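Grevevora — stop-motion sound and timing notes, data card

Last touched 25th October. Maintained by Enda Mac Mathúna, mostly evenings.

What this is

A set of timing sheets for short clay animation clips. Text only, one row per held pose. Each row says how long the pose was held, what the mouth was doing and what sound sits under it. Made for people who want to study pacing, or who just want a starting point for their own sheets and don't feel like filling in a blank one.

188 clips in the current release. Most are under 30 seconds, a few run long. All made by members of the Calado evening group between July and now, plus the older Divside batch that came over on paper.

What's in the folder

sheets/ — the timing rows, comma separated, one file per clip
sounds/ — a list of sound cues, NOT the audio itself
notes/ — whatever the animator wrote down, unedited
old/ — Divside sheets as typed up, before cleanup. Leave alone unless you're checking something

Columns

clip_id — text, matches the file name
pose — whole number, starts at 1. Starts at 0 in old/, sorry
hold — how many exposures the pose was held for
rate — exposures per second, 12 or 24
mouth — closed, open, wide, oo, ee, none
cue — sound cue name or blank
remark — free text, can have commas in it so use the quotes

Blank mouth and "none" are different. Blank means no one filled it in. "none" means the character has no mouth. Lots of blobs and worms in this set so it matters more than you'd think.

How the sheets were made

Animator fills in the sheet while shooting. Second person checks it against the finished clip and fixes the holds. If the two disagreed by more than 6 exposures over the whole clip it got redone from scratch. Cue names were cleaned up at the end with a short script, tools/cues.py, which is ugly but works.

Divside sheets got typed in from paper by Enda. Handwriting on some was rough. Where a number could not be read the hold is -1. Filter those out before you average anything, someone always forgets and gets very fast worms.

Known problems

- rate missing in the July clips. Assume 12, it's nearly always 12
- mouth column leans heavily on open and closed. Not many oo
- two spellings of "squelch" in the cues, will fix
- a handful of clips share a character so don't split them randomly if you are training anything, use splits/by_character.csv
- remark field has some swearing, mostly about armatures

Clay

Not part of the data but people keep asking. Oil based, the kind that doesn't dry out. Keep colors apart, wipe hands between them, white picks up everything. Start with less than you think you need. Small pieces can be pressed back in, a figure that's too heavy will sag over a long shoot and then your holds mean nothing. Warm it in your hands first or it cracks at the joints.
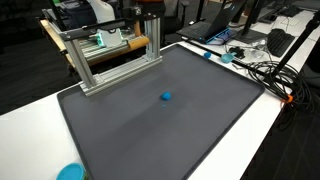 Blue modeling clay on a dark gray tray.

Loading it

Any spreadsheet will open the sheets. If you use Flurklow there is an import preset in tools/, pick "pose rows" and not "frame rows", the second one doubles every hold. Encoding is UTF-8. Old excel may mangle the accents in the animator names.

Quick sanity check — add up hold, divide by rate, you should get the clip length in seconds. Lengths are in clips.csv. Anything more than half a second off is a bug, please report it.

Terms

Free to use and change, for classes too. Credit "Grevevora timing sheets". Don't repost the notes/ folder on it's own, people wrote those for themselves and agreed to have them here, alongside the clips they belong to.

Still to do

Fix squelch. Fill in missing rates. Get to some 500 clips next year if the group keeps going. Maybe a proper pose vocabulary, there's a draft in notes/ but its only half done.

Changes

0.4 — Divside batch added, by_character split added
0.3 — remark column quoted properly
0.2 — mouth shapes merged, was eleven, way too many
0.1 — first dump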